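About Us

Hi, and welcome to Farnmont Stone! If you've landed on this page you're probably either redoing a kitchen or avoiding redoing a kitchen, and I've been in both spots, so pull up a chair.

I started this place after my own countertop project went sideways. I'd picked a marble from a sample the size of a playing card, and the slab that showed up had a great big brown streak right where my sink was going. I ended up loving that streak (it took me a year) but I'd have liked to meet it first. So that's how we do things. You come in, you walk the yard, you put your hand on the stone, and the slab with your name on it is the slab that goes in your house.

We opened in March with a rented forklift and 90 slabs, mostly white. These days we keep 300 on hand, and we've put in 165 kitchens plus more bathroom vanities than I've kept track of. The shop is split in two. Lulano is our name for the marble side, and Navuson is the remnant room, where you'll find the smaller pieces that are perfect for a vanity, a pastry board or a windowsill. Go look in the remnant room first if your project is small — you could save yourself a lot of money.

My favorites are the whites with some gold in them. I know plenty of people want the plain, quiet stuff, and we've got that too, but I'm a sucker for a vein that wanders off and then picks up again a few inches later. Polished marble also changes a lot with the light, so walk around it, crouch down, look at it from the side. Take your time!
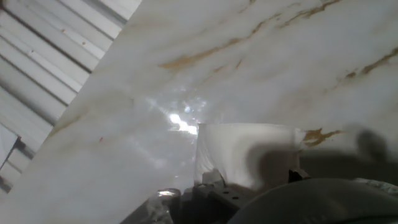 Polished white marble with soft gray clouding and golden-brown veins.

Yes, marble etches. Lemon juice will leave a mark, and so will red wine if you go to bed without wiping up. I tell everybody that before they sign anything. If it's going to bother you, we'll talk about a honed finish, or I'll send you over to Tripathi Tile down the road and you'll be in good hands.

We're open Tuesday through Saturday. Bring your measurements, a cabinet door if you can get one off its hinges, and closed-toe shoes for the yard.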